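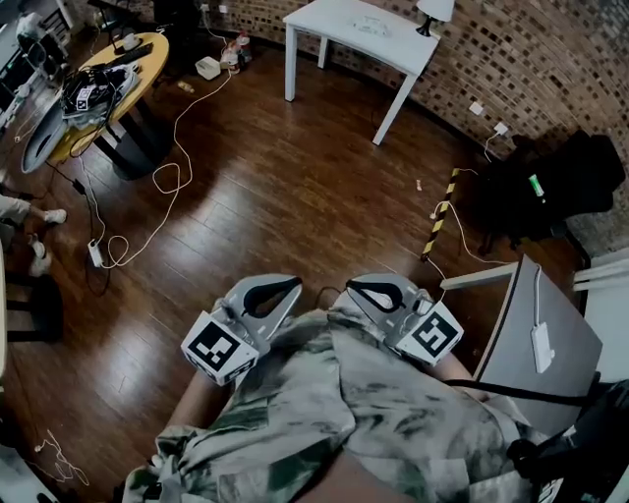 Cables and power strip on the wood floor.

Piruvano Employment Policy Group
Minutes, Jul 31, 2021

Present: Nuria Pacheco (chair), Aravind Venkataraman (minutes), Norwood and Ikwood site representatives.

1. Previous minutes
Approved with one correction to item 4 (spelling of Iglesias).

2. Pay review, Norwood and Ikwood
Mr. Venkataraman reported that 229 personnel files had been checked for differences in base pay by sex and age within the same grade. Some 10 files lack a recorded grade and were set aside. HR to supply the missing grades.

3. Iglesias overtime claim
Outside counsel has filed the answer. The claim covers unpaid overtime for 2 former warehouse leads. Document hold remains in force. No discussion of settlement.

4. Complaint procedure
Draft section 3 amended: written acknowledgment to be sent to the complainant by HR, with a copy to the chair. Retaliation wording unchanged. Adopted.

5. Next meeting
September, date to be set by Ms. Pacheco.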